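Beda - medições de permeabilidade em vesículas

Versão de 2024-08-27. Mantido por Naveen Dubey e Hạnh Châu.

Conteúdo

O conjunto reúne 2.533 curvas de intumescimento de vesículas de membrana vegetal submetidas a choque osmótico. Cada curva corresponde a uma vesícula, identificada em `id_vesicula`. As preparações vêm de 21 lotes de folha e 3 lotes de raiz.

Campos principais

`lote` - código da preparação
`delta_osm` - diferença de osmolaridade, em mOsm/kg
`temp_c` - temperatura do banho, em °C
`pf` - coeficiente de permeabilidade à água, em cm/s
`inibidor` - 0 ou 1

Limitações

O valor de `pf` pressupõe vesícula esférica e membrana homogênea. Em 29 curvas o ajuste exponencial não convergiu; o campo fica vazio e a série bruta foi mantida. Os lotes de raiz não têm medições com inibidor - não use esse subconjunto para estimar a contribuição das aquaporinas. O transporte ativo não foi medido.

Uso

Separe treino e teste por `lote`, nunca por curva. Vesículas da mesma preparação compartilham a calibração do osmômetro.

Recentes
Fandemar - canais de potássio, tabela de condutâncias
Vukham - difusão de glicose em membranas artificiais
Furnival - notas de calibração, outubro 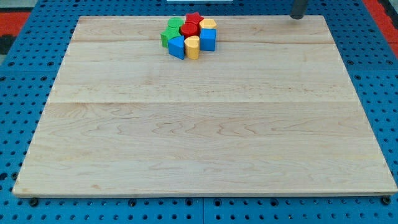
Chelsea Sugden: nos lotes de folha, o `pf` com inibidor foi ajustado com a mesma área inicial da curva de controle ou com a área de cada vesícula? O campo não consta da tabela e altera a comparação.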